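Brekix – Célula de dos brazos para manipulación de paneles

Brekix es una célula de trabajo con dos brazos pensada para talleres de mobiliario y premontaje. Coge tableros finos, los presenta en un soporte ranurado y los deja listos para que una persona siga con el herraje o la revisión. La distribuye Soltwood desde su almacén de Falarville.

Qué cambia en el puesto

Quien antes sujetaba el tablero con una mano y trabajaba con la otra pasa a preparar los lotes, comprobar cantos y decidir qué piezas se apartan. En el taller Zalewska, la encargada Iwona Kaczorowski reorganizó el turno en 3 puestos: carga, revisión y herraje. El personal rota entre ellos a lo largo de la jornada. La formación inicial dura 4 días y no requiere saber programar.

El panel entra de canto en la ranura del soporte negro y queda de pie, algo inclinado. El segundo brazo se acerca por el lado y lleva su propia cámara. 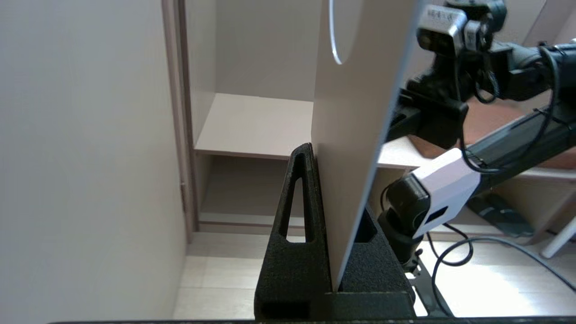
Qué incluye

Dos brazos con cámara
Soporte ranurado para paneles finos
Juego de 5 soportes de recambio
Consola con parada de emergencia
Manual en español, inglés y polaco

Instalación y servicio

El montaje lo hace Soltwood en las instalaciones del cliente. Antes se visita el taller para medir el espacio y hablar con los operarios – conviene que estén presentes los de los dos turnos. Las consultas técnicas las atiende Izzati Pattinasarany; los pedidos y recambios, Bogumił Domański.

Plazo de entrega: 43 días desde la confirmación del pedido.

Ficha revisada el 31 de agosto de 2018.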